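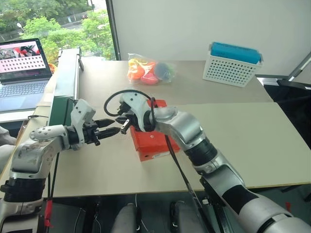
Does a tracking panel tell you whether a Christmas advert worked?

Only in part. It tells you who remembers seeing it and whether they liked it, and liking an advert is a long way from buying a coat.

Stiria Seasonal Ad Tracker
Price: £3,645 per campaign, excluding VAT
Supplier: Poon Media Supplies, Sasham
Page updated 20 May 2022

Stiria asks a panel of shoppers what they recall of your advert, your rivals' adverts and the song that went with them. You get 9 weekly reports and a final one in January, when the tills have gone quiet and everyone wants to know where the money went.

The maker says it measures "emotional lift". We sell it and we still can't say what that means. The score runs from 0 to 80, and in our view anyone who quotes it without the recall figures beside it is selling something. Read the recall tables first. The written comments are worth having too, mostly the rude ones.

What you get
Weekly recall and brand match tables
Written comments, unedited
Up to 5 rival adverts of your choice
One login (extra logins cost more, which we think is mean)

Not included
Sales figures
Social media counts
Any advice on what to do next

If you only run posters or local radio, don't buy this. The Nedell Recall Survey is cheaper, duller and asks better questions.

Orders must be in before your advert first airs. Panels set up afterwards have no starting point to compare with, and we won't sell you one.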